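Stamley kitting
May 21, 2026
By Wálter Arango

Stamley kitting is a method for training two-arm robots to gather mixed electrical parts into a single tray. It was developed at the Marulanda laboratory and is named for its first test site. One policy controls both arms and is trained on about 1,000 operator-guided runs. 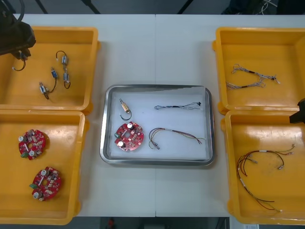
Wire harnesses are the main difficulty of the method, as their shape changes with every grasp. Rigid parts such as circuit boards can be located from a single outline. In the usual layout, four yellow bins surround a steel tray with a white liner, and each arm works mainly from its own side. The multicolored harness, whose wires fan out at both ends, has no fixed outline, so the policy predicts a grasp point on the central bundle.

A later version, Stiver, added a second grasp attempt after a slip and cut the mean kit time by 6 seconds.

Comments (2)

wimwood_tech: Does the 6 seconds include failed kits?

R. line 10: Braided harnesses snag on our liners. Would like to see numbers for those alone.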